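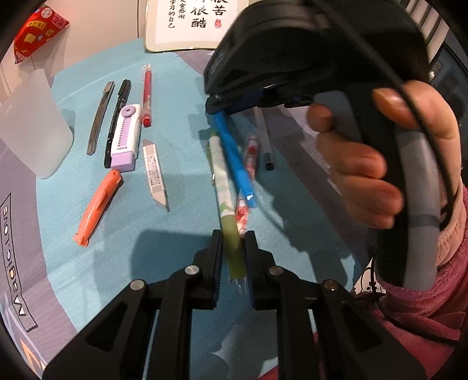

By Fatos Georgiou
January 3, 2025 · 2 min read

Every January somebody tells me a tidy desk will change my life. I've tidied mine every January and my life has stayed much as it was, so I'm doing this one with low hopes.

Start with the stationery. A sliding eraser, white and lilac, with a little round knob you push along a slot. Is it better than a lump of rubber? I've used both and the paper can't tell. The slim metal knife earns its place. I've no quarrel with the black pen beside it either, though I could say the same of any pen that works.

The blue mat is meant to help you concentrate, or so the Wilham shop claimed in November. It's a mat. It keeps scratches off the desk. 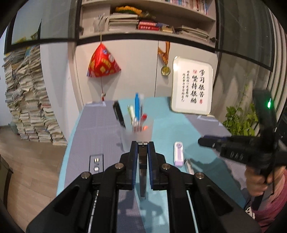
Filed under: Home & Desk

Then there's the pen holder. See-through ones are supposed to stop you hoarding, on the grounds that you can see what you've got. I can see mine perfectly well and I still haven't thrown out the marker with the green cap.

The socket panel set into the desk is the one thing I'd pay for again. No crawling underneath to find a plug.

As for the calligraphy propped at the back, part of it says 很酷, "very cool". I'm unconvinced a motto ever got anyone to answer their post, but Radymyr likes it, so it stays.

I'll look again in a month.

32 comments · 200 shares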